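Robots are learning to make beds, and my job changed

13 April 2024

I've cleaned guest houses for Ladeo since way before the robots, so forgive me if I'm a little giddy! Starting in November, the company wants machines doing the blanket folding at its Plevano rentals – all 259 of them. Until then a bunch of us are off the regular rounds and on teaching shifts, working a hand-held gripper over one bed after another.
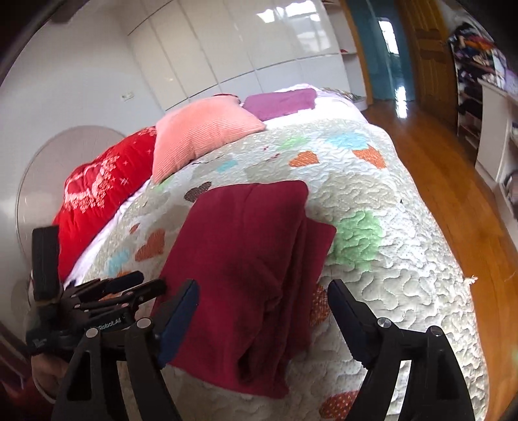 My wrists complain by lunch, but the pay is better and I get to sit between rooms. Ladeo says no one loses hours before November. After that, we're still asking.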